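Garment handling and the jaw that wouldn't let go
Speaker notes, Brorolik meet-up, Fri 2 August

Say hello, check the mic, don't start on the cables joke again.

Right, so I want to talk about a fault. We'd spent most of June on the Varen work, which is clothes on a bed: pick up, move, fold, put down. Easy for you and me, horrible for a gripper! 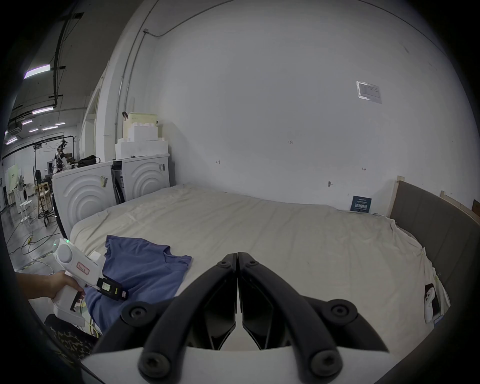 Slide 2. Jaws closed, T-shirt on the bed.

The fault went like this. You'd ask the jaws to open and they'd stay shut — no alarm, no warning light, and the log quite happily said "open". With a T-shirt in the jaws that's a nuisance. With someone's finger near them it's a safety matter, and I didn't treat it as one quickly enough. (Pause here. I always rush this bit.)
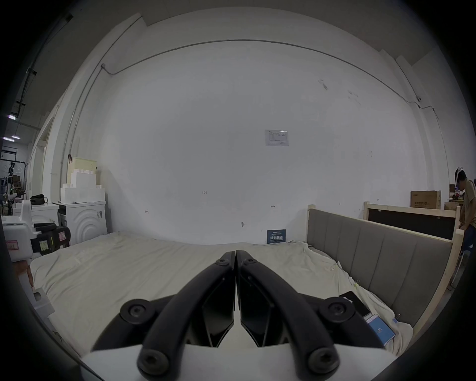
We went back through 1625 grabs and found the jaws had stuck in 9 of them. That sounds tiny until you remember the software had marked every one as fine. It was logging the command we'd sent and never checking where the fingers had got to. My code, my fault, sorry Siriwan team.

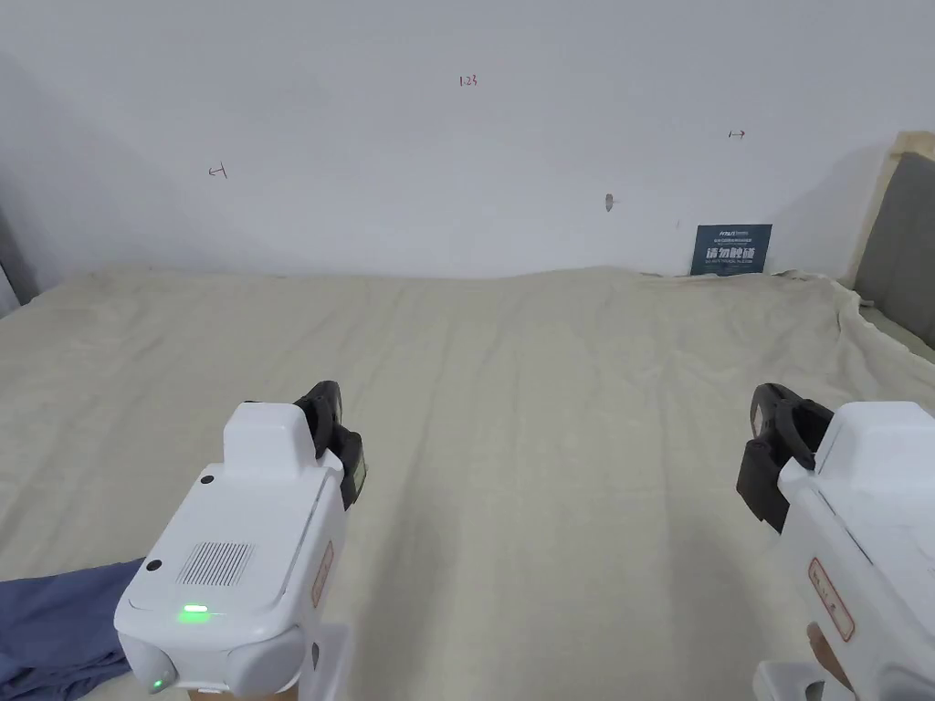 Then there was the fabric. Thin cotton was working its way into the joint when the wrist was turned by nearly 90 degrees, and the motor just gave up pushing. So two faults, really, one hiding the other, and I chased the wrong one for a fortnight.

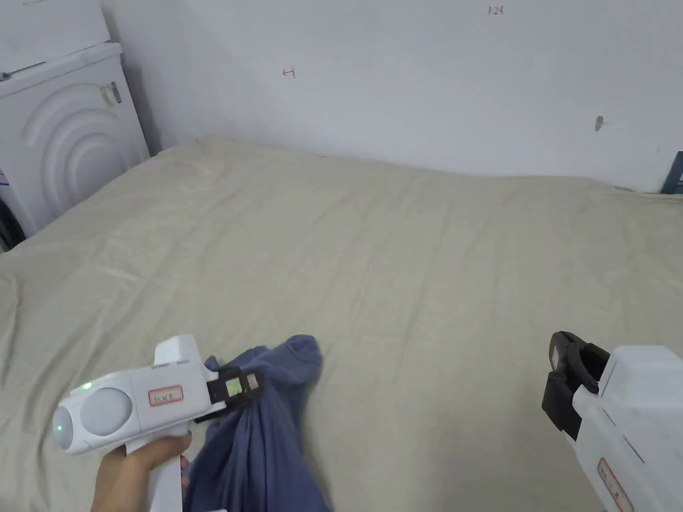

Slide 5. Left jaws on the blue garment, right jaws open.

What we changed: the log now reads the real finger position, a mismatch stops everything, and hands stay clear until it's been reset. Viltar are trying a guard over the joint — ask me about it in the break, I've got a spare one in my bag.

Questions. If it's quiet, tell them about the sock.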